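Storing leather shoes over the summer – plastic or no plastic?
Forum index > Home and household > Clothes and shoes

rianne_m
Posts: 29
Hello all. I have a question about keeping winter shoes in the warm months and I hope this is the right section.

My aunt Liesbeth always put every pair in a closed plastic bag before it went away. She did this for her whole life and her shoes looked good. Last September I opened my own bags and two pairs of leather boots had a gray layer on them, and the smell was not nice. The boots are from Timmermans and they were not cheap, so I was quite sad about it.

We live in an old house in Balby, with stone floors downstairs, and the hall is a little damp all year. There is no attic that I can use. My questions are:

Is the plastic the problem, or the house?
What do you use in place of it?
Can I save the boots which have the gray layer?

Thank you in advance for your answers.

RoyMellor
Posts: 875
It's the plastic. Leather has water in it even when it feels dry, and you shut that water in with it. Paper or cloth, every time. An old pillowcase does the job and costs you nothing.

The gray stuff is mildew. Take them outside, brush it off, wipe with half white vinegar and half water, let them dry two days away from the radiator. Then feed the leather.

gerrit_vdb
Posts: 80
I do not agree completely with Roy. I have kept shoes in plastic for many years without mildew. The important thing is what you do before. If the shoes stand open for a week in a dry room, with newspaper inside, and you change the paper when it feels soft, then the bag is no danger. People wear the boots on Saturday in the rain and on Sunday they are in the bag. Then of course it goes wrong.

The bag also keeps away dust and moths. For shoes with a wool lining this is important.

I also do not make it too tight. A twist at the neck is enough, without tape and without a knot.

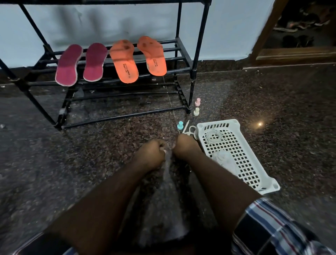

Twisted neck in a clear plastic bag or sheet, shoe rack behind.

With a twist you can open it easily in the middle of the summer to smell inside. I do this once, in July. If it smells like a cellar, everything comes out again.

RoyMellor
Posts: 875
"Open it in July to smell inside" – so you have to check on it. My pillowcases I don't check at all. I think that answers the question.

gerrit_vdb
Posts: 80
You do not have to check, I do it because I am careful. And a pillowcase does not stop damp from the room. Rianne has written that her hall is damp. The cloth will take the damp and hold it against the leather. In a damp house I find cloth worse than plastic.

jocelyn.v
Posts: 2
Hi, new here. I worked for a while in a shoe repair shop and we saw both kinds of damage. In plastic you get mildew, but also the finish on patent leather can go sticky where the bag touches it. In cloth, in a damp room, you get mildew also, only slower and more even. So I think Gerrit and Roy are each describing their own house.

What I would do in your case, Rianne, is move the shoes. A shelf in a bedroom cupboard on the upper floor is much better than the best bag in a damp hall. Leave the cupboard door open a little. Put the boots in their cardboard box with some acid-free tissue and take the lid off now and then.

For the cleaning, Roy's method is fine on smooth leather. Try the vinegar first on a small place inside the heel. Do not use it on suede. For suede, let it dry and brush it, then brush it once more the next day.

rianne_m
Posts: 29
Thank you, this is very helpful. One pair is smooth and the other one is nubuck, I forgot to write this. Is nubuck the same as suede for the cleaning?

There is space upstairs but it is on top of the wardrobe, close to the ceiling. Is it too warm there? In August the room becomes very hot.

And has anybody used those Drurumik bags, the ones with the small pouch of gel inside? They have them at the market here.

jocelyn.v
Posts: 2
Treat nubuck like suede, yes, but with a softer brush. A crepe brush is good, or a clean kitchen sponge if it is really dry.

Top of the wardrobe is not ideal. Heat dries the leather and later it cracks at the place where the foot bends. The bottom of the wardrobe is better if the wall behind it is an inside wall.

I don't know the bags.

gerrit_vdb
Posts: 80
I bought Drurumik bags one time. The gel is good for a short period and then it is full and does nothing. You must dry the pouch in the oven and I forgot this, so my wife found it in September, still in the bag. For the price I would buy loose gel and put it in an old sock.

RoyMellor
Posts: 875
Gel in a sock I can agree with. First thing Gerrit and I have agreed on since the thread about washing wool.

Whatever you put them in, Rianne, put shoe trees in first. Boots that lie flat for five months get a crease at the ankle and you won't get it out again. Rolled magazines work if you don't have trees.

plerumlow
Posts: 80
Sorry that I come in with a different opinion, but why store them at all? Mine stay on the rack in the hall the whole year. I brush them when I clean the hall, and I turn them so the sun does not come always on the same side. Never had mildew. Air is moving there because the door goes open and closed all day.

rianne_m
Posts: 29
@plerumlow I have thought about this also, but with four people in the house the rack is full with summer shoes already. Maybe I can keep out only the nubuck pair.

A small report: I did the smooth pair yesterday with the vinegar and water, after a test on the inside. The gray layer is gone. There is a darker spot on the left toe but I think it is from before. They are standing in the kitchen now with newspaper. The smell is less, but it is still there when I put my nose in.

RoyMellor
Posts: 875
Baking soda in a thin sock, one in each boot, leave it two nights. Don't pour it in loose, you'll be shaking it out until Christmas.

gerrit_vdb
Posts: 80
And change the newspaper tonight, also if it feels dry.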